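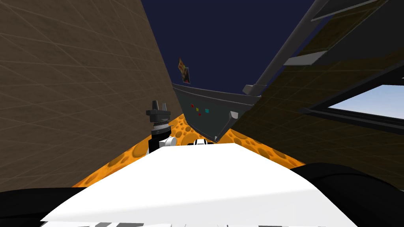 About Sekham

Sekham writes control and planning software for robot arms. We started with one product, a motion planner called Vik, and it is still most of what we do. A team of 18 works from our office in Bririvden.

How we test

Every change to Vik runs in simulation before it goes near hardware. We keep 186 test rooms with odd floors, tilted walls and strange colors, and a planner has to cope with all of them. Small colored markers give the perception code something to find. Large beams and tight corners give the planner something to go around.

Lilanel is our replay tool. It records joint positions, gripper commands and camera views from each run, so an engineer can step back to the point where a plan failed. A full nightly pass takes roughly 8 hours. 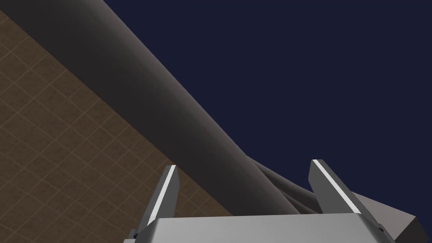
Working with us

We license Vik and Lilanel by the site. Support is included for the first year.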